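4.2 Bench set-up and the small-object chores

The second group of chores was run on a two-arm bench cell at our Deltham site. It was chosen to cover jobs that people do at home or at a shop counter without much thought - sorting keys, putting things on a rack, clearing small items from a work surface. The tabletop is a glossy black marble pattern, which we kept for all trials in this group.
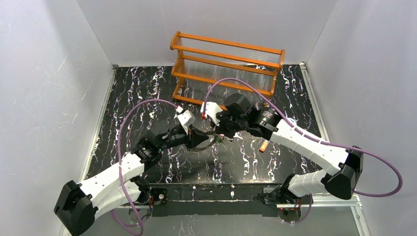
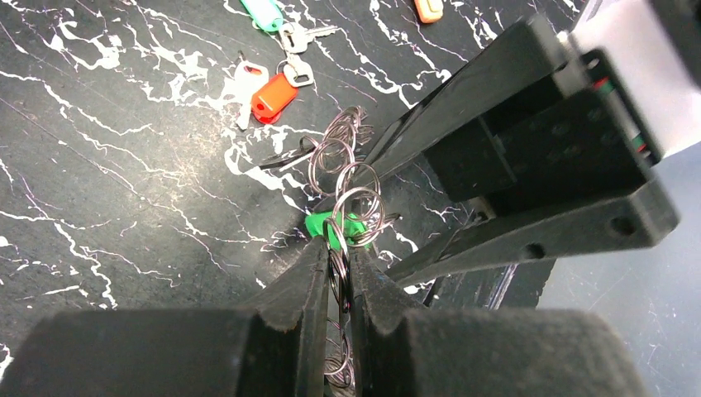

Figure 6. The bench cell. First picture: the two arms over the tabletop, with the rack at the back. Second picture: wrist view of a gripper at a cluster of key rings, with tagged keys further back.

We ran 759 trials over both chore groups, of which 410 were on the bench. A person working from the next room could stop a trial at any time, but could not correct it. Stefaniia Hladun scored the bench trials from the recordings, and Nektarios Chrysikopoulos scored a second pass without seeing her marks.

Larger items gave little trouble. Keys were harder. Split rings lie flat, catch on one another and reflect light, and the veins in the tabletop were sometimes picked up by the Stetsiuk detector as the edge of a key. Most failed grasps were of this sort. When a ring was held, the usual problem was that its neighbours came up with it.

Speed is the other limit. A practised adult sorts a small bunch of keys in well under a minute, and the cell took over 6 minutes on its slower runs. We would not call the key chore solved at that pace, even where the final placement was correct. The rack chore is closer to being useful, and we return to it in Section 5 with the results from the Cellberg workshop.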